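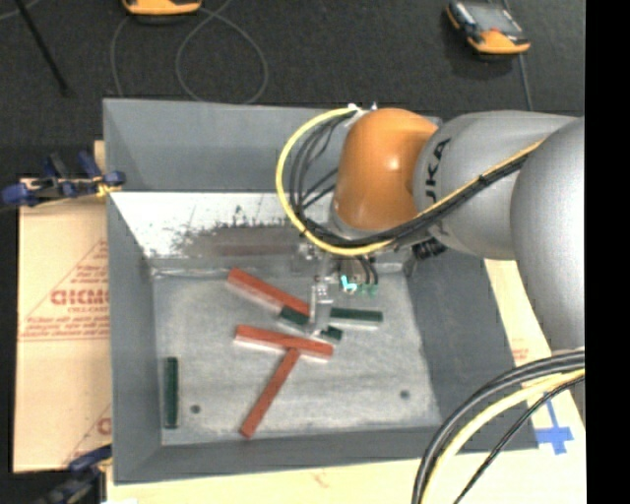 About Coketton

We try out grippers so you don't have to buy three to find out which one works. Arms, cameras and controllers too, but mostly grippers. Small shop in Flevmont, 11 people, one long bench and more cable than anyone would like.

Started by Noelia Carretero and Conall Coughlan after years on packaging lines, both of them sick of data sheets. A data sheet tells you grip force. It does not tell you what a finger does when one block is leaning on another and the wall of the bin is two inches away. So we put the parts in a bin and go get them.

What we do

Bin picking comparisons, that's the main one. Same arm, same bin, same parts, different gripper. Red and green blocks first, every time — plain shapes, easy to tell apart, and they pile up across each other in ways that make trouble. Then your parts. You send a box, we run 300 picks per gripper and you get all of it back, misses included.

Camera checks. Shiny bin floors are hard. Scuffed ones are hard in a different way. If your bins are old send us an old one, not a new one from the catalog. Please.

Controller swaps. Moving from one controller to another and want to know what breaks? We keep a list. It's at 106 entries and Zlata Panasiuk will read you all of them if you let her.

Cable routing. People laugh at this one and then call back in October with a torn connector. Leave slack at the wrist, tie the bundle farther up the link, run the arm through its worst poses by hand before you run it at speed.

How we work

Clamp the bin down. Really clamp it. A bin that creeps a quarter inch over a morning will make a good gripper look bad, we lost a whole week to that early on with the Tridari fingers and had to redo everthing.

One change at a time. New fingers or new camera, never both.

Reports go out in 9 working days. Plain tables, video of every miss, a page of notes from whoever ran the cell. No scores out of ten. Orysia Pasichnyk writes most of them and she is blunt, fair warning.

We don't sell hardware and don't take a cut from anyone who does. Zinchenko lends us fingers for testing, same terms as everybody — they go back after and the results stay as they are.

Visiting

Yes, come by. Mornings are best, the cell is usually running by 8:30. Closed shoes, hair tied back, stay behind the line untill somebody waves you in. Jarmila Šimek handles bookings and parts coming in. Label your box on the outside and put a drawing in it if you have one.

Recent

Two fingers or three for long blocks
Picking from corners: notes from the Zinchenko loan
Controller swap list, updated
Why we still start with blocks
Sending us parts: sizes and packing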